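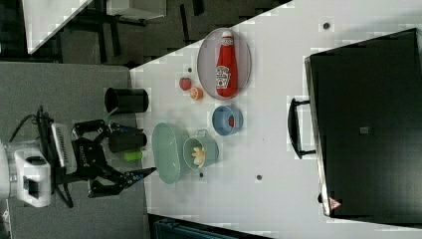
January 16, 2023

Up at half five, couldn't get back off. Boiler clanking again. Made tea and sat in the kitchen with my coat on till it got light, which took forever.

Decided today was the day for the shed roof quote. Rang the Nalbridge people, on hold 13 minutes, then cut off. Rang again. A very nice woman who said the person who does felt roofs isn't in and could I email. I have emailed. I emailed in October! Same form, same little tick box about how did you hear about us.

Bus into Pandon after that. Late, of course, and then two together. Road still up by the library so we went all round the back of the school and I got off a stop early and walked. Cold but bright. Ice on the puddles in the car park, the thin sort that goes like glass.

Bank first. Then the wool shop for the grey, but they've only 3 balls left in my dye lot and I need 4. Stood there dithering. Bought the 3. Will have to do the cuffs in something else, maybe the dark green left over from the hat. Or make it shorter in the body. Don't want it shorter in the body, that was the whole point of this one. Pattern says 600 grams for my size and I think that's generous, so might squeak through if I'm careful with the swatch and unpick it after.

Cheese scone in the café, too dry. Pot of tea good. Read the paper someone had left, did half the crossword, they'd done the other half and got 9 down wrong.

Home by two. Letter from the dentist, check up due. Letter from the water people, not a bill, just a letter to say there'll be a bill. Put both behind the clock.

Started on the seed order while the light was good. Going for the Bundora beans again, they did so well up the netting even with the dry spell, and I've written down NOT to sow them before the middle of May this time. Tomatoes I can't decide. Last year's split, every one of them, I think I watered all wrong – nothing for days then a flood. Leeks yes. Parsnips no, too much waiting for too little parsnip. Would like sweet peas by the back step for the smell.

Found the old Kemppainen catalogue in the drawer when I was after a pencil, pages all stuck together at the corner. Spent far too long looking at lamps. There's a tall one I've wanted for years and they surely don't make it now. Put it back in the drawer, so I can waste another afternoon on it next winter.

Soup for supper, the end of the leek and potatoe, stretched with milk. Toast. Meant to ring my sister but it got to nine and she goes up early.

Cast on after the news. Ribbing, two inches of, dull as anything but my hands know it. Dropped one on the fourth row and had to go back. Neck stiff now.

Things for tomorrow – bleed the radiator in the back room, stamps, bin out (brown one), chase the roof if no email. Look for the other glove, I had both on teh bus so it's either in the café or in the wool bag and I haven't properly looked in the wool bag.

Going up. Frost on the inside of the landing window already.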